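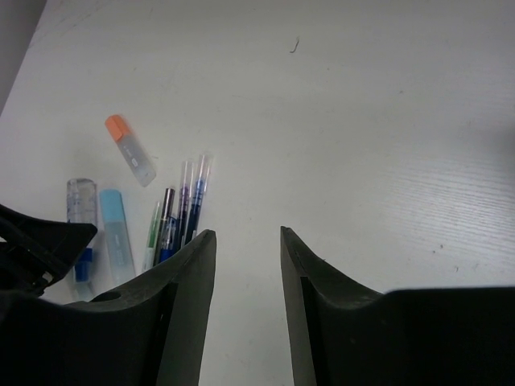
Highlighter with an orange cap, on a pale tabletop.

Section 5: Pairing your Flirholm controller with the Plitora console

Welcome to the part of the manual that most people flip to first, and fair enough too. If you've skipped straight here without charging the controller, please pop back to Section 4 and give it a proper charge before you start. A controller with a nearly flat battery will sometimes pair quite happily and then drop off again during the first update, and you'll end up doing the whole thing over.

These instructions were revised on August 7, 2019 and cover console software 2,332 and later. If your console is on an earlier version, the menus will be in a different order and the colour of the pairing light will be white instead of green. You can find your version under Settings, then System, then About This Console.

What you'll need

The console, plugged in and connected to your television
The Flirholm controller
The short USB cable that came in the controller box
Your Plitora account name and password

Pairing by cable (recommended for a first set-up)

1. Turn the console on and wait for the home screen. The first start-up after unpacking takes a good deal longer than the ones that follow, so put the kettle on if you like.

2. Plug the small end of the cable into the top of the controller and the large end into the front port of the console. Please use the front port for this step. The rear ports are for storage drives and will charge the controller, but they won't pair it.

3. Press and hold the centre button until the light ring starts to pulse, then let go.

4. When the message "New controller found" comes up on the television, choose Accept. The ring will stop pulsing and turn solid green.

5. Choose the player profile you'd like this controller to belong to. Households with kids may want to set up the child profiles first (see Section 7), though you can always change your mind later on.

6. Unplug the cable and move the left stick. If the highlight on the home screen moves with it, you're paired and ready to play.

Note: The console remembers up to 47 controllers, which should see even the most sociable household through. You can have as many as five switched on at once for local play.

Pairing without a cable

You may prefer this method if the console lives in a cabinet where the front port is awkward to reach, or if you're bringing your controller over to a friend's place.

1. On the console, open Settings, then Accessories, then Add a Controller. The console will search for two minutes before it gives up.

2. On the controller, hold the centre button and the Share button together until the ring flashes quickly.

3. Choose your controller from the list on the television. If there's more than one Flirholm in the list, match the last characters of the name against the label inside the battery door.

4. Choose Pair and wait for the ring to turn solid green.

Caution: Keep the controller within a couple of metres of the console while you're doing this, and don't turn the console off at the wall partway through. If the power does go out, reset the controller as described below and start again from step 1.

Updating the controller

Once it's paired, the console will usually offer an update straight away. We'd encourage you to accept it. The update released in February fixed a fault where the right trigger was ignored in Grasso and a handful of other racing games, and we still hear from players who put it off and then wondered why their car wouldn't accelerate!

1. Reconnect the cable.

2. Open Settings, then Accessories, then your controller's name, then Update.

3. Leave the controller lying still until the bar fills. The sticks are recalibrated near the end, and if they're being held over to one side at that moment you may find your character wandering off to the left later on.

Caution: Don't unplug the cable while the ring is orange.

If the controller won't pair

The ring doesn't light at all: Charge the controller for an hour and try again. Try a different wall charger too, if you have one handy.

The ring pulses but nothing appears on the television: Check that you're using the front port and the cable from the box. Some phone cables carry power only, and they look exactly the same from the outside.

The ring turns green and then goes dark: The controller is probably still paired to another console. Hold the centre button and the Menu button together until the ring blinks red, let go, and go back to step 1 of whichever method you were using.

The controller pairs but cuts in and out: Move any wireless router or cordless phone base away from the console. Metal TV stands can be a nuisance as well — shifting the console to the front of the shelf often does the trick.

Using a Jostis headset

Headsets from the Jostis range plug into the bottom of the controller and don't need to be paired separately. Finish pairing the controller first, then plug in the headset and set your chat volume under Settings, then Audio. Wireless models are covered in Section 6.

Section text by Ojārs Ramanauskas. Troubleshooting entries by Zaid Azar.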